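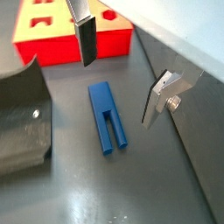
蓝色的两脚积木,后面是红色形状盒

形状盒里这种两条腿的积木,到底怎么教孩子放?

Maricel Manalastas 发表于 11/2/20

大家好!我家老二20个月,最近迷上了形状盒,早上睁眼第一件事就是去翻它,太可爱了!圆的他已经会放了,每放进去一个都要给自己鼓掌。可是碰到蓝色这块就卡住,一头是实心的圆头,另一头分成两条腿,像个音叉。他总是抓着腿,拿圆头去戳盒面,戳几下就扔了。

想请教两件事:这种积木该对哪个洞?要不要先把它收起来,等大一点再给?

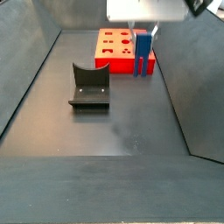
两条腿的积木是我最喜欢的一种,千万别收!我带托班11年了,孩子们第一次把它放对的时候,那个表情真的看多少遍都不腻。诀窍在于让他先看“脚”,别急着看洞。把积木竖起来,腿朝下,拿到红盒子前面停一会儿,中间那条缝会透出后面的红色,很多孩子就是这时候突然发现“原来是两根”!然后再一起去盒面上找“两个挨在一起的洞”。我会把积木翻过来,让孩子用手指摸两个脚底,再摸洞,嘴里念“一只脚,两只脚”。脚底要是圆的,摸着方洞就不对劲,孩子自己会犹豫,这个犹豫特别宝贵,别抢着告诉他答案。

另外你说他抓着腿,可以试试你递给他的时候自己捏住腿,把圆头那端朝着他,他自然就握圆头了。我们班上用这个办法,6个孩子里有一半当天就改过来了。

Fidelina Inga

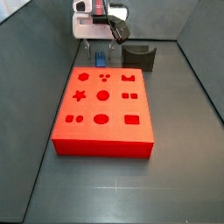

盒面上的九格,星形在中排左边

补充一下洞的问题。像这样的盒面看着热闹,其实成对的洞很容易搞混:中排右边是两个并排的小方洞,前排左边那格是一方一圆,后排还有三个小圆凑成的三角。对大人来说一目了然,对20个月的孩子,“两个方的”和“一方一圆”差别真的很小。你先把积木翻过来看清楚两个脚底是什么形状,再去找同样的一格,大人心里有数了再陪着玩。

我女儿那时候我用硬纸板把其他格子盖住,只留三个洞:圆、星星、还有当天要练的那个。效果好极了!过几天再多露一个。洞少了她就愿意慢慢转方向,以前是满盒子乱戳。

还有,盒子下面垫块防滑垫,不然一推就跑。

Ghislain Penner
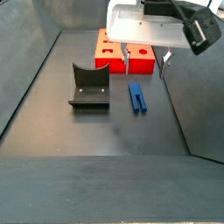 红盒子靠里放,前面留出一片空地

说个摆放上的小心得!盒子靠里,前面的地方留给积木,孩子有空间把积木转来转去。我家是在浅边的大托盘里玩,积木滚不到沙发底下,收拾也快多了。一次只拿出一块,放好了再给下一块。

年龄我觉得不用纠结,我儿子七月份还只会放圆的,现在星星都能放了,放完还要拉着全家来看,哈哈。

Hjalti Ladefoged

谢谢各位!!刚才照着“一只脚,两只脚”试了,他趴在地上摸洞摸了好半天,还没放进去,不过这次没有扔。明天剪硬纸板去!

Maricel Manalastas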